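Lulilent teleoperation kit, two-hand version: review after one month

Category: data collection, bimanual
Tested with: built-in simulator, two arms, five-finger hands
Rating: 4 out of 5

Lulilent is a desktop kit for recording demonstrations by remote control. The box contains two instrumented gloves, two wrist trackers, a base station, a foot pedal and a license for the simulator. Drellach sells it direct. I used it through most of July to record block sorting tasks, 200 episodes in total, and trained a small policy on the result. Everything below refers to the simulator. I have not yet run the kit against hardware.

Setup

Installation took one morning. The base station has to sit level and in view of both trackers, and the supplied clamp is too shallow for a thick desk. Glove calibration is a sequence of four hand poses and needs repeating whenever the gloves come off. The manual leaves out that last part. If you skip it the thumb drifts inward, and you find out when the first grasp closes on air.

Control

Wrist tracking is good. Translation is smooth and the lag is low enough that I stopped compensating for it on the second day. Rotation is weaker. Past a certain wrist angle the solver picks a different elbow position, and the arm swings to reach it while the hand stays put. With one arm this is a nuisance. With two it can end the episode, as the elbows do not check for each other by default. There is a setting for this under Safety, and it should ship turned on. 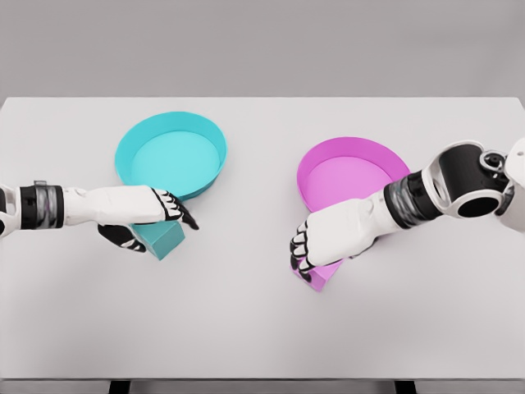
Finger mapping is the strongest part of the kit. Each finger follows its own sensor, and the thumb has a separate gain. I lowered the thumb gain by 30 percent and left it there. Small cubes are harder than they look, as the operator gets no contact feedback apart from a click in the headphones. The click fires on first contact of any fingertip and says nothing about whether the grasp will hold. I learned to wait for a second click before lifting.

Working both hands at once takes practice. My early episodes were two single-hand tasks performed in turn, and the policy copied the pause between them faithfully. I discarded those and recorded again.

Recording

The pedal starts and stops an episode, and a double press discards it. The default limit is 3000 steps per episode, which was ample for pick and place. Files are written in an open format and loaded without conversion. The replay tool, called Tu for reasons the manual does not give, can trim the start and end of an episode but cannot cut a section out of the middle. Flundondale's older single-arm kit could do that, and I miss it.

Problems

The left glove lost its connection twice in one Saturday session. Both times the recorder kept writing with the last known finger positions and gave no warning. Check your files before training on them. The glove fabric is also warm after an hour, and only one size is supplied.

Verdict

Good finger tracking, usable wrist tracking, careless defaults. I would buy it again for simulated work on small objects. For long sessions, order a second pair of gloves and turn on elbow checking before the first recording.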